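Right, I need to talk about the Lusuvar signing, so mute me now if you don't care about second-tier ice hockey.

For anyone catching up: Lusuvar left Sirkamura on Friday and we've given him a two-year deal. No trial, no get-out after the first season. Two full years, for a winger who spent most of last season on the third line.

My first reaction was a groan. My dad's first reaction was a longer groan, down the phone, while I was trying to drain some pasta.

But I've slept on it and watched a silly amount of old footage, and I think I like it?

He was stuck behind better-paid players at Sirkamura and hardly got near the power play. When he did get a run there in the spring he looked like a different bloke. Quick hands, always facing the net, shoots before the goalie's set.

And we were dreadful with the extra man. I sat through every home game and I could've drawn you the entry. Drop pass, dither, dump it in the corner, lose it, everyone skates back looking cross. 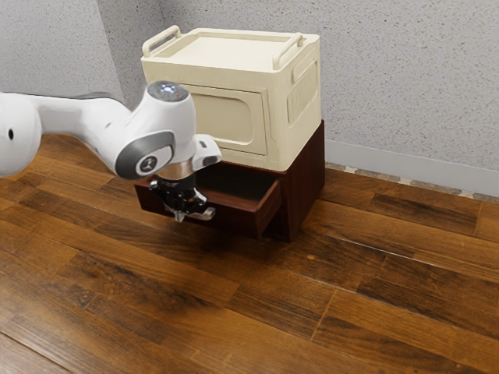 The bit I'm less keen on is what it means for Grewal. He's out of contract in April, he's been our best forward two seasons running, and he plays the same side. You don't hand someone two years on the right wing if you're sure your main right winger is staying.

Maybe they move Grewal to centre. He did it for a few weeks when half the team had that bug and he was fine – lost a lot of face-offs, mind, but fine.

Or maybe he's off to Wonent, like everyone in the away end kept singing at us. I'm not ready to discuss that one.

Somebody in my replies says Lusuvar is "soft". He's played 600 games in this league. You don't get to 600 by being soft, you get there by taking a cross-check in the kidneys every weekend and turning up again the next.

He'll reach 800 if he sees out another few contracts and his knees hold. I'd love it if a decent chunk of those were in our colours.

Shirt news, as three of you have asked: he's taking 92. Yes, I know who wore it last. Yes, I still have mine in the wardrobe, and yes, I'm aware I could just get the name changed – but the lettering costs nearly as much as a new one and the old name's got sentimental value.

First pre-season game is Wonent at home, face-off 7.30. I'll be in my usual seat behind the penalty box, with a tea that's too hot to drink until the second period. Come and say hello if you're in, and bring a scarf, it's always perishing down that end.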